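Residents' Forum > Furnishings and Linens > Guest room bedding: presentation standard
Posted by Venla Oksanen, Furnishings Coordinator, November
Reading time: 3 min
14 comments | 3 shares

Venla Oksanen
Members are invited to comment on the proposed presentation standard for the guest rooms at Viltevetti. The present guidance permits any combination of quilt, blanket and cushions from the linen store. The proposal would limit each bed to one printed item, with all remaining items in a single color. Comments received by Wednesday at 5 p.m. will be taken into account in the final wording.

For reference, the replacement budget for the season is 3,000 and covers quilts, pillows and curtains. Cushions are charged separately.

The bed below was made up under the present guidance.
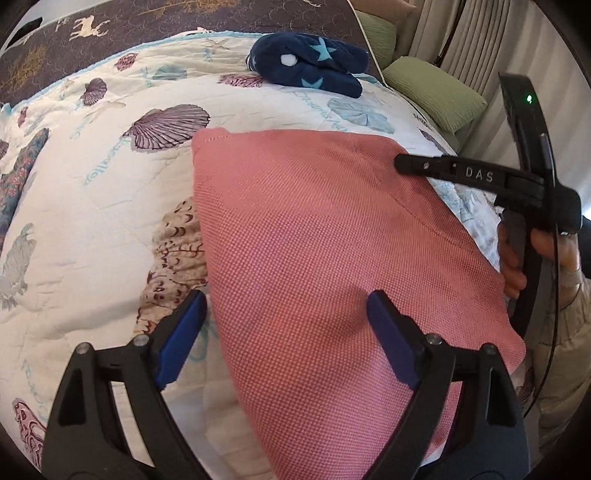
Guest room bed with seashell quilt and coral-red cushion, Viltevetti.

Comments are requested on the cushion in particular, and on whether the deer blanket should remain in use with this quilt.

Share (3)

linen_desk_east
Thank you for the opportunity to comment. I do not support the proposal as drafted. The quilt is cream with purple and pale blue, and a plain cushion in a strong color gives the eye a place to rest. The coral print near the lower corner of the quilt is pink, so the cushion is not foreign to it. I would ask that the present arrangement be permitted to stand.

Pinheiro_H
I must respectfully disagree with the previous member. The cushion is acceptable. The difficulty is the blanket. Deer and plant sprigs on dark brown belong with a woodland set, and the quilt is a seaside set. The navy item with the stars adds a third subject. A guest entering the room should not be asked to consider the forest, the ocean and the night sky before unpacking.

linen_desk_east
The navy item is folded and may be put away in a moment. I do not believe a standard should be written around it.

Pinheiro_H
Then the standard should state where folded items are kept. At present it says nothing on the subject.

third_floor_rooms
May I raise a practical matter. Woven cushions of this type are placed at an angle in some rooms and squarely against the pillows in others. Housekeeping has received both instructions. I have no preference, but one instruction should be issued and the other withdrawn.

As to the green pillows, we have had no complaints regarding them and I would retain them. They are plain and would satisfy the proposed rule.

Fundeck_accounts
A note on cost. The plain blanket under consideration is listed by Litis at 179. If every printed blanket is to be replaced, the amount will need to be approved before an order is placed. Members may wish to consider moving the deer blankets to the rooms with plain quilts, for which no purchase is required.

Pinheiro_H
I would support the suggestion made by Fundeck_accounts.

linen_desk_east
I would also support it, provided that the seashell quilts are not withdrawn. Returning guests ask for them, and the script and the scalloped border are frequently mentioned in the guest book.

Venla Oksanen
Thank you to all members. The seashell quilts will not be withdrawn. The wording will be revised to address the exchange of blankets between rooms and the storage of folded items. The angle of the cushion remains open, and further comments on that point are welcome until the deadline.

third_floor_rooms
Squarely, if a decision is required.

linen_desk_east
At an angle, for the record.

14 comments | Share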